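Care of Prayer Candles, Oil and Cards at Home
Zanele Moodley

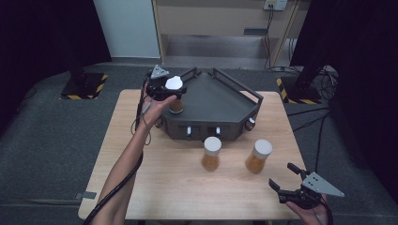 Gray tray and a small amber jar with a white lid, on a light wooden table.

These notes cover the items most households keep in a prayer corner: candles, a little oil, printed cards, a book or two. They were first written for the home prayer groups at Culow and have been revised twice.

Candles

Trim the wick to 1/4 inch before each lighting. A long wick smokes and leaves soot on the wall behind it. Let a new pillar burn until the melted pool comes close to the outer edge, then put it out. If the first burn is too short, the candle will tunnel and the wick will drown later.

Use a snuffer. Blowing spatters wax onto the cloth. No candle stays lit in an empty room, including during a vigil. If a light has to be kept overnight for someone who is ill or missing, use a battery candle.

Wax on cloth

Let it harden. An ice pack for a few minutes helps. Lift off what you can with the back of a butter knife, then put plain brown paper above and below the stain and press with a warm iron, no steam. Move to clean paper as each patch fills. Any dye left over from a colored candle comes out with rubbing alcohol on white cotton; test the hem first. Do not iron synthetic lace.

Wax in glass holders

Stand the holder in hot tap water until the wax loosens from the wall, push it out, and wipe with paper before washing. Wax never goes down the drain. Leftovers can be remelted in a can set in a pan of water. Keep a thermometer in it and hold it at 155 °F. Direct heat on the burner is a fire risk - don't do it even for a small amount.

Oil

Olive oil for anointing goes rancid in light and heat. Store it in dark glass with a tight lid, away from the stove, and write the filling date on the base. Fill small jars and replace them every 3 months. If it smells like crayons or old nuts, it is finished. Oil that has been blessed should be disposed of according to your own church's practice; ours is to soak it into cotton and burn the cotton outdoors.

Cards and prayer slips

Write in pencil or pigment ink. Gel ink runs if the slip gets damp. Hold bundles with cotton tape, as rubber bands dry out and stick to the paper. Memorial cards keep best flat, in a plain envelope, in a closet on an inside wall. Attics and basements are both poor.

Older books

Arturo Pace asked about a family hymnal from 1933 with a loose spine. Leave tape off it. Tie it with a flat ribbon, shelve it upright between books of the same height, and take it to a binder when you can. For a musty smell, stand it open in a dry room for several days, then close it in a box with an open dish of baking soda beside it, not touching the pages.

Brass

Remove wax first with hot water. Wash in mild dish soap, rinse, dry at once. Polish no more than twice a year; we do ours in November. Lacquered brass gets soap and water only. Work any dried polish out of engraved letters with a soft toothbrush.

Last revised May 17, 2026.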